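From the Galley Window: news from Pirkoner Sailing Club

Well, the boats are back in the water and so, very nearly, am I. Lift-in was on 17th April and I am still finding antifoul in my hair, but what a morning! We had 72 boats off the hard and onto their moorings before the tide went, and only one set of crossed words, which I shan't go into as it was mostly me and it was over a fender.

A few things to pass on before I forget them. The outer pontoon is open again, though the last two cleats on the seaward side still want replacing, so please don't hang anything heavy off them. Water is on at both taps. The shore power is on at one post and not the other, and the electrician has promised to come back with the right part. If you find your kettle won't boil, try moving along a berth.

The big excitement (for me, anyway) is the Heluline Cup, our passage race out to Flolum and back, which moves to June this year. We used to run it at the tail end of the season and half the fleet would cry off with the first bad forecast. Longer evenings should mean the slower boats get home in daylight, and I say that with feeling as the owner of one. Entry forms are in the rack by the bar. Cruisers are very welcome, there's a handicap class for you and you don't need a spinnaker or any idea how to fly one. The course leaves the fairway buoy to port going out AND coming back. I will be putting that in capitals on the board as well, after last year.

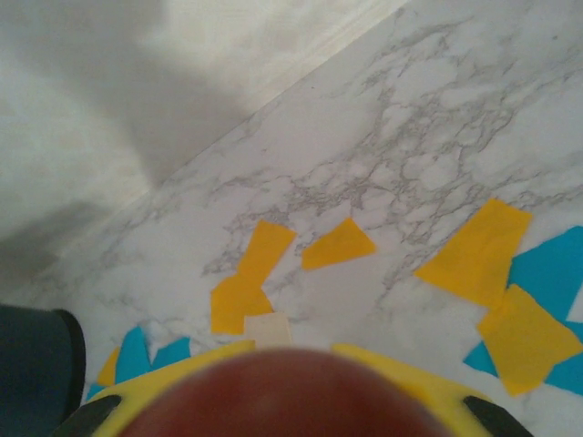
Yellow, blue and beige paper shapes on the marble top.

On to money, sorry. The slipway fund has passed 3000 pounds, helped along by 200 from the chilli supper and a very kind 500 from a member who would rather not be mentioned. We need a fair bit more before anyone can pour concrete, so the second-hand chandlery table will be out again on race day. Shackles, old charts, lifejackets in date, that odd winch handle that fits nothing you own, bring the lot. No flares please! We can't take them and it's a nuisance getting rid of them.

Song, our old club launch, has a new gearbox and goes astern when asked, so lifts out to the moorings are running again on race days and every evening there's cruiser racing. Call up on the usual channel and give the driver a few minutes. If you'd like to learn to drive her yourself there's a sheet on the noticeboard, and I can promise she is much easier to handle than she looks (she looks like a bathtub).

Last of all, somebody has left a pair of very good sea boots in the drying room, size nine, green. They've been moved to the shelf over the heater. If they're still there on race day they go on the chandlery table, and I've already got my eye on them.

See you on the water,
The Newsletter Editor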